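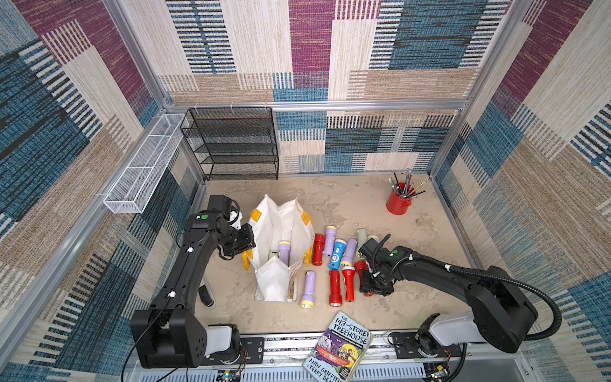
*Aitana Nieto*

I finally finished the sourdough rye I've been going on about since March, and oh, it's good! The crust crackles, the middle is dense and a bit sour, and the caraway comes through without taking over.

The big change was the water. I'd been using 400 grams because that's what Florencio Cantero wrote on the card he gave me, except his 0 was an 8 with the top rubbed away. So, 480 grams! The dough went from a stiff lump to something closer to thick porridge (you can't knead it, just stir it with a wet hand and scrape it into the tin).

I also let it sit for two days after baking. I know, I know. I cut the first loaf while it was still warm and the knife came out coated in gum. By the second evening the next one sliced thin and clean, and we had it with butter and pickled radish.

Marcelino wants a loaf with dried plums for his birthday, so that's next. I'm thinking a big handful, chopped small, soaked in black tea overnight. If you've tried fruit in a rye this wet, tell me whether it sinks!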